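Notebook, Garside bench – July, started 9:20

Today I continued with the fruit sorting set for the Stivham order. Yesterday's list was not good, I mixed the old pieces with the new ones, so I took all out again and begin from the start.

The old box from Gedel has pieces with thinner paint. I washed them in warm water with a little soap, 20 minutes, then dried them on a towel. The paint on the chili stem did not come off, which I was afraid of. The new ones from Vuvton I only wiped with a cloth. They smell a little of plastic, I left the window open.

For the basket I tried first the deep one, but small pieces go to the bottom and are hard to see from the side. The rectangular wire basket is better. It slides on the mat when it is pushed, so I put the round white plate under it. The plate must be bigger than the basket on all sides, otherwise the corners hang over and it tips.
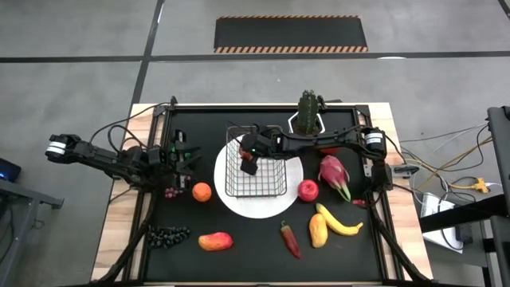
Layout 3: wire basket on the plate, one small red fruit in it, cactus behind, the rest spread on the mat.

I like this layout more than number 2. The orange and both bunches of grapes are left of the plate, the apple and the dragon fruit right of it. The banana is under the dragon fruit. One problem: the oval yellow-orange piece near the banana has no name in my list. It can be mango or papaya, and the red and yellow one is already "mango". I will write "oval, yellow" until I find the packing paper.

Weights, kitchen scale: orange 60 g, banana 50 g. The dragon fruit I did not weigh yet. The basket can take up to 200 g before the handling becomes bad, this I tested with the metal weights and not with the fruit.

To do after lunch:
– weigh the rest
– look for a second white plate, same size
– small red pieces need their own bag, they roll away
– ask Vuvton if the grapes can be ordered alone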